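About Bralel

Bralel repairs and sells old desktop and pocket calculators. The shop opened in Karncombe as a repair counter for typewriters and adding machines, and calculators gradually took over the bench. Typewriters are no longer accepted, although we still keep ribbons in stock and will sell them until they run out.

Most of our work comes by mail. A typical parcel holds a pocket machine with leaking cells, a dim display or a few dead keys. We open it, clean the contacts, test the keyboard and write to you with a price before doing anything else. If you decide against the repair, you pay return postage only.

What we work on

LED and fluorescent display pocket models, early liquid crystal models, printing desktop calculators and a small number of mechanical machines with a crank. We do not repair graphing calculators with cracked screens. Replacement screens are hard to find and the ones we have tried did not last.

Battery packs are rebuilt with new cells inside the original case. Please do not mail us a pack that is swollen or hot. Remove it and tell us the model, and we can usually supply another.

Ink rollers for printing calculators are listed by width. If you aren't sure of the width, measure the old roller without the end caps.

Parts and manuals

We keep a parts store of 900 donor machines, sorted by keyboard type. Key caps are sold singly. Slide switches and battery doors are sold only with a repair, as too many were being bought for the wrong model and sent back.

The manual library has 300 titles on paper. Any of them can be read at the shop, and we will copy up to 3 pages free of charge for a customer who needs a particular procedure. Many owners only want the page on setting the number of decimal places.

Cliltby branch

Our second counter is in Cliltby. It accepts repairs and hands them back but has no workbench, so allow 2 extra days for the trip each way. Sales stock is kept in Karncombe only.

The Procházka collection

A private collection of slide rules and reverse Polish machines came to us under the Procházka name. It is not for sale. Parts of it are put out in the front case and changed every April. Visitors may handle the slide rules on request. The calculators stay in the case, as several have brittle hinges.

Guarantee

Repairs are guaranteed for a year. The guarantee covers the fault we fixed and the parts we fitted. It does not cover later battery leaks, so take the cells out of any machine you plan to put away.
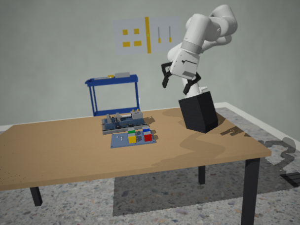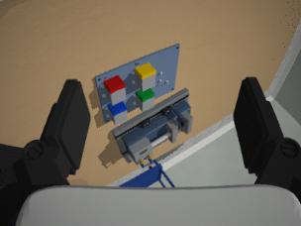

One comment left on this page asks whether the guarantee carries over if the calculator is sold. The writer had bought a printing model secondhand with a Bralel repair slip in the box, and it had started skipping the last digit on long totals. "The slip has the previous owner's name on it, and I'd like to know before I pay for postage," the comment ends.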